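Tuesday at Drendell: hand-held grippers on soft goods

I went to the Drendell open day mainly to see the hand-held grippers next to the arm-mounted ones. We have to choose between them before October, and the spec sheets from Ackroyd and Hurnulis don't say much about bedding or toys.

Atieno Swai met us at the door and took us up to the bedroom set on the first floor. There were 17 visitors, so we went in small groups. Each of us had 5 minutes with a tool.

The hand-held units have yellow fingers on a black open bracket, with two round lenses side by side on the body. I tried them on a long cream plush piece, which is the sort of thing our current parallel jaws handle badly. The fingers take it at the narrow end. The body of the tool was lighter than I expected at 420 grams, though my wrist noticed it by the end.
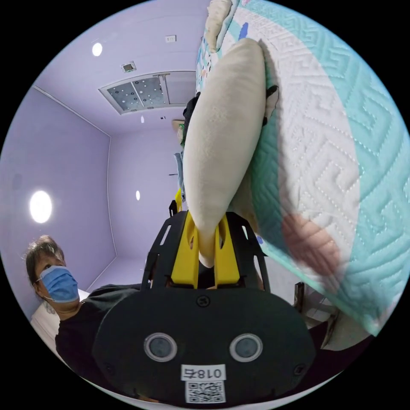 The arm bench

Downstairs, Songül Toprak had the Sesenent arm running with two sets of fingers, one stiff and one soft. The stiff set was quicker on boxes and poor on cloth. The soft set dropped a mug once – she put that down to worn pads. Their log for the soft set stood at 829 picks.

The controller is a plain grey box with a decent stop button. I asked about swapping fingers between the arm and the hand-held tool, and the mount is the same on both.

Parking is behind the building and fills up by ten. I've asked for a loan unit and a price for spare pads.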